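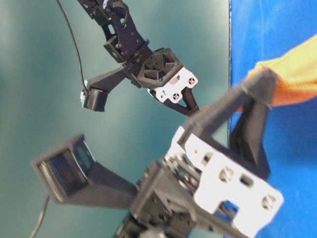 Dradura two-arm kit, first proper go

Posting this fast because I have to be out the door by five. Several of you asked for it after the unboxing in August and I kept putting it off. So. Notes, mostly in the order they're in my notebook.

What I bought: the two-arm Dradura bundle. Two arms, a wrist camera for each, cables, power supplies, the clamps. Got it through Gratier. $360 on top of what I'd already paid for my old single arm, which I traded in. They were fine about the trade. Slow emails, but fine.

Build was an evening and a morning. Manual is decent up to the wrist and then it gets vague, like whoever wrote it went to lunch. The camera bracket goes on BEFORE you tighten the gripper plate. It does not say this. I took the plate off again, said some words, put it back. Screws on the plate are cross heads and a bit soft, so use a driver that really fits. I chewed one up on the second arm and now it's just part of the family.

Cables. Leave more slack on the camera cable than you think. Mine was pulling tight at full reach and the feed kept dropping, and I spent ages blaming the laptop. It was the cable. Long loop, problem gone.

Job I picked was towels. Everybody does blocks and cups and I have no use for a machine that moves cups. We have towels. Microfiber ones, for the car, orange and yellow, there's always a heap of them. Blue cloth on the table so they stand out, that was Walter Escobar's tip on the last post (thanks Walter, you were right, the gray table was hopeless).

Okay so the fingers. They're long and pointy and stiff. Good for getting under a hem. Not so good once the towel is doubled, you come in a hair too low and the tip shoves the whole thing along insted of picking it up. I ended up approaching from the corner every time and opening way wider than felt neccessary. Also they pick up lint. Wipe them.
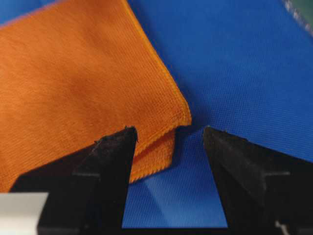
The wrist view is what sold me on the bundle. With only my webcam up on a shelf I was guessing at depth. With the little camera I can tell if I'm over the corner or next to it, and I quit missing so much. Picture is soft and kind of grainy. Don't expect to read a label with it. For finding an edge it's plenty.

Software next. The kit talks to Keltatska, which is free for home use, and setup was 8 steps that should have been three. Wanted a restart after nearly every one. Once it's up it stays up. Recording is one key to start, same key to stop, and if you mess up a take you can toss it right there. I've got around 30 takes saved from the garage. Haven't trained anything on them yet, so please don't ask me if it can fold by itself. Next post, maybe.

Gripes: the motors whine when the arm holds still. Clamps mark a soft tabletop, stick some cardboard under. And the two arms will absolutely knock into each other if you drive them both to the middle, the software just lets you. Go slow there.

Would I buy it again? Yeah. If you only want to try one arm, get one arm, it's the same hardware. For cloth though you want the pair, one to hold and one to pull.

Gratier told me a softer fingertip set is coming to the Blackwood store. Will grab one and report back. Comments are open, I'll answer tonight after dinner.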